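**Quilt guild swap: is a 16 patch too plain?**

**noeline_g** — 11/27/24
Okay, I need opinions before I cut anything. Our guild at Ravness is doing the big swap again and the theme is "one color." I picked green because I have a whole tub of it left from September. My plan is a plain 16 patch, repeated until I run out of steam. My sister says that's lazy and I should do something with points. I hate points! I have been sewing since I was a kid and I still can't get a triangle to behave.

**hamish_m**
Not lazy at all. A one-color quilt lives or dies on how light and dark your fabrics are anyway. Take a black and white photo of your stack on your phone and if it all goes to the same gray, go buy two more fabrics, one very pale and one close to black.

**Thoa K**
I'm going to disagree a little. I did a one-color patchwork for my nephew and from across the room it was mush, even with good lights and darks. What saved it was a border. So maybe plain blocks, but give the eye somewhere to stop?

**noeline_g**
Ugh, borders. Mine always go wavy. Do you measure through the middle or along the edge?

**Thoa K**
Middle, always. Then pin it to death and ease in the extra.

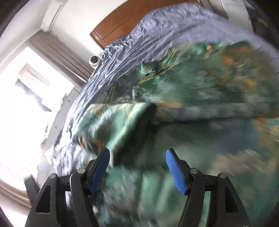 **yasirh**
I'd worry less about the block and more about what goes around it. People forget a quilt spends its whole life next to sheets. I lean toward a busy pattern if the quilt is green, and then I keep the bedding dead quiet, like that pale lavender-blue fitted sheet with the big green patterned quilt on top. Cool color next to green looks restful to me. Cream next to green looks like a salad. But it's a swap, so you don't get to pick the sheets, and that's one more vote for a border from me.

**vaughanp**
Going to be the grump here. Borders are a way to make a quilt bigger without making it better. I've judged at the Tuhiwai show a few times and 133 entries in, believe me, you are begging for somebody to just let the blocks run off the side.

**Thoa K**
Vaughan, she's making it for a person to sleep under, not for you with a clipboard lol

**vaughanp**
Fair. I still say no border.

**noeline_g**
You two! Okay, has anybody used the Uswood batting? It's cheaper than what I normally get and I need roughly 400 inches of binding too, so the money is adding up.

**hamish_m**
Used it once. Fine for machine quilting, but I found it stiff by hand. Wash a scrap first and see what it does — mine shrank more than I wanted.

**noeline_g**
Good to know, I'm doing this one by machine. I'm going with the 16 patch and one skinny dark border, measured through the middle. Cutting tonight if the cat gets off the mat.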